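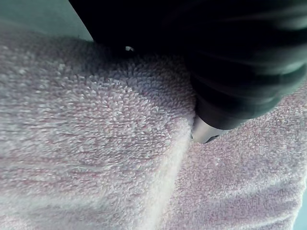

A pink terry towel, folded.

Gareth Naylor has run the front desk, the laundry and most of the repairs at the Keder guesthouse in Dilwood for 14 years. He took the job after the paper mill let him go, and he says he expected to stay one winter.

"My sister-in-law knew the owner," he says. "They needed somebody who could fix a boiler and didn't mind talking to people at breakfast. I could do the first one."

The guesthouse is on the road to the lake. Most guests come to walk or fish, and most stay two nights. Naylor does the bookings on paper first and puts them on the computer in the evening, after the phone has stopped.

"People think it's old-fashioned. The computer went down for four days in September, and I didn't lose a room."
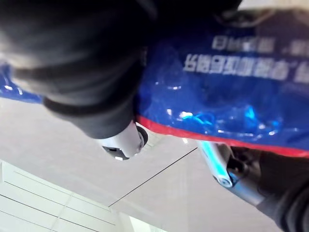

The hardest part of the year, he says, is the week before the season opens. Rooms that have been shut since fall need airing, and the water has to be turned back on one floor at a time. He keeps a notebook for it. The first page is a list of valves, in order, with two crossed out and moved.

"I got the order wrong my second year and had water coming through the dining room ceiling. The plasterer was a man called Owusu, and he was very polite about it. He charged us 672 dollars, and I still have the bill."

He raised the room rate this spring, for the first time in five years. Heating was the main reason. A few regulars wrote to complain, and one of them booked again in the same letter.
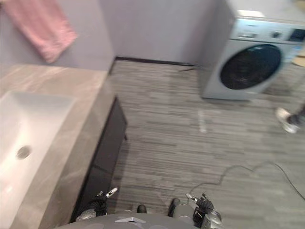 Guests leave things behind constantly. Naylor holds on to them for a year and mails back whatever he can match to a name. Phone chargers are the most common. He has also returned a wedding speech, a set of bagpipes and one half of a chess set.

"The other half turned up in the car, they told me. I never did hear how that happened."

He is less patient about online reviews. He reads them once a month with a cup of coffee and answers only the ones that ask a question.

"Somebody gave us two stars for the rain. What do I write back to that?"
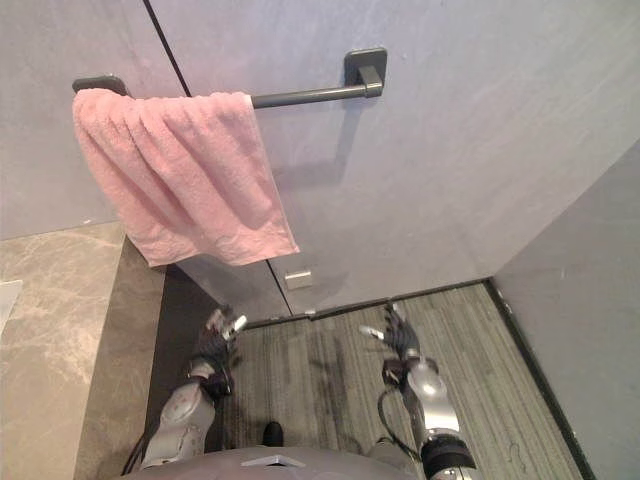
The owner has talked about selling. A company named Zokitz, which runs small hotels farther south, came to look at the building on Sat 3 June and stayed for lunch. Naylor showed them the boiler and the roof.

"They asked good questions about the roof," he says. "Nothing about the guests - but maybe that comes later."

He has not decided whether he would stay on under someone new. His knees are bad, and the house has three flights of stairs. For now he is taking bookings through the end of the fishing season, and he has ordered paint for the back porch.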